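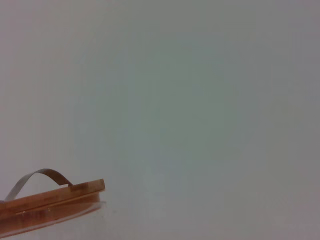 A wooden piece with a curved gray metal handle, against a pale gray surface.

The kitchen corner at the Merdale community hall is getting a good going-over this month, and the people doing it would love some company. The plan is to go through every drawer and shelf, keep the trays, boxes and boards that still get used, and find a proper spot for each of them before the fall suppers start up again - which, as anybody who has hunted for a serving spoon at one of those suppers will know, is a job well worth doing.

Lesego Msimang, who has been sorting the smaller wooden things, hopes to have the shelves labeled by the end of it. Gray was picked for the kitchen back in May, after a good deal of friendly back and forth, and 43 neighbors put their names to the choice.
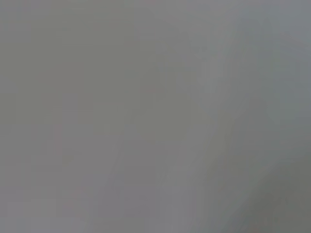
Vusumuzi Cele would have liked a warmer color, but said he was happy so long as the big trays ended up somewhere he could reach them without a stepladder.

Anything left over goes on the giveaway table by the front door, free to whoever can use it.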